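Okay, small kitchen people, gather round. I finally have one of those mint green breakfast stations and I have thoughts. Many thoughts! (1/7)

Our place has 2 outlets near the counter and one of them belongs to the fridge. So anything that does more than one job gets my attention right away.

I'd been eyeing these since February. Spent way too long reading reviews and asking my sister-in-law about hers — she makes dumplings in the little pot almost every night.

What sold me is how it all packs into one footprint. Big flat lid on one side, little pot with a glass lid tucked into its own round spot in the corner. And the color!! Soft pale green almost everywhere, even the pot handle. 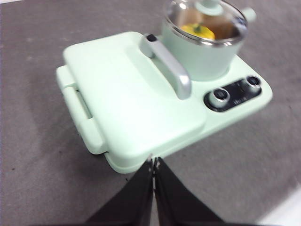
Anyway, eggs. I'm a soft-boiled person and being able to peek through the glass without lifting anything makes me so happy. I hover over it like it's a TV show.

The bar handle on the big lid is nice and chunky too, easy to grab when you're half asleep. I've done toast, frozen hash browns and one very ugly omelet that tasted great.

Things I'm still figuring out: where to store it when my parents visit, and whether pancakes are worth the batter drips. My first batch came out pale on one side and perfect on the other, so I'm going to try a longer warm-up.

If you have one of these, please send me your pot recipes! Oatmeal, soup, noodles, anything. I'm making congee tomorrow and I'm way too excited about it. (7/7)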